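About Skaltov

Home / About / What We Do / Job Trials / Contact

Who we are

Small shop. Two benches, 6 people, one roller door that sticks in winter. We test whether robot arms can do the boring jobs yet, on the shop floor and around the house, and we write down what happened. Then we tell whoever's paying. Sometimes they like it, sometimes they go quiet for a month.

Started by Margaux Moulin, who ran a gearbox rebuild line at Derkumby and got sick of sales reps telling her the line would run itself by Christmas. Karthikeyan Kurian joined in the first June, does the controls and most of the swearing. The rest of us came later, mostly from trades. One ex-baker.

What we get asked

Can it do my job? Can it do my dishes? Same question really.

Short answer, some of it, slowly, on a good day. Long answer is what we sell.

Folding: towels yes, most of the time. Fitted sheets no. Don't ask about fitted sheets.

Dishes: plates into a rack, fine. Mugs, mostly fine. Anything with food stuck on it, somebody still has to look at it and decide, and the somebody is still a person.

Sweeping: cheap floor machines have had that one for years, we don't bother with it.

Packing boxes: good if the boxes all turn up the same way. They never do.

Putting parts together: this is where most of our time goes. A part has to end up in the right place and also the right way round, and line up with the part next to it. People do it by feel without thinking. Arms have to be taught the feel, or taught to get by without it.

How we run a job trial

You send us the task. Real parts please, not drawings. We had a client courier us a colour brochure once.

We do it by hand first, all of us, with a stopwatch. That's the number to beat. Then one of us drives the arms through it over and over till there's enough to learn from, then we let them have a go alone. We log every try, including the embarassing ones. Dropped parts count. Help from a person counts as a fail, even a nudge.

Our longest so far was for Saengthong, who make small pump drives. 754 tries in total. Of the last lot, 149 went right through with no help. They'd hoped for more. So had we. But they knew where the trouble was after that, and they changed one tray and bought nothing, and we reckon that was good advice for the money.

Gears
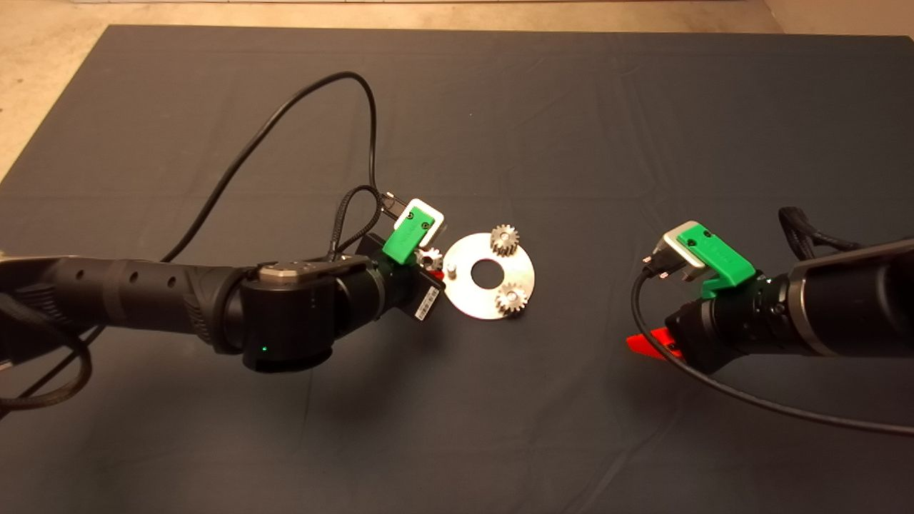
Everyone thinks the hard bit is picking the thing up. Picking up is ok now. Hard bit is the last couple of millimetres, bore over the peg, teeth into teeth. If the teeth land tip to tip it sits proud and looks done when it isnt. A fitter gives it a little twist without noticing they've done it. Teaching the twist took Karthikeyan most of an autumn, and it still goes wrong when a part comes in oily.

So, can a machine build your gear train? With clean parts, a fixed layout and a patient owner, getting there. On a busy Friday with three kinds of part in one bin, no. Keep your fitters. Pay them properly too, while you're at it.

What we don't do

We don't sell arms. Don't take a cut from anyone who does. Don't do demos for trade shows, the last one cost us a week and a van tire.

We don't do jobs where the whole point is getting rid of people by the end of the quarter. Have a think about it and ring us back.

House stuff

Plullisside is our home chores side, run out of the second bench. Laundry, dishes, tidying a kid's room (hopeless, so far, but we keep trying). Results go up on the Job Trials page whether they're any good or not. If you've got a chore you hate, send it in, we pick one every so often.

Visiting

By arrangement, mornings best. Closed shoes. Park on the street side, the neighbours need the laneway for deliveries. Kettle's on the left.

School groups welcome, small ones. Kids ask better questions than most buyers.

Get in touch

Use the form on the Contact page. Margaux reads them all, give her a few days. If it's about an invoice say so in the subject line.

Page last updated September 23, 2025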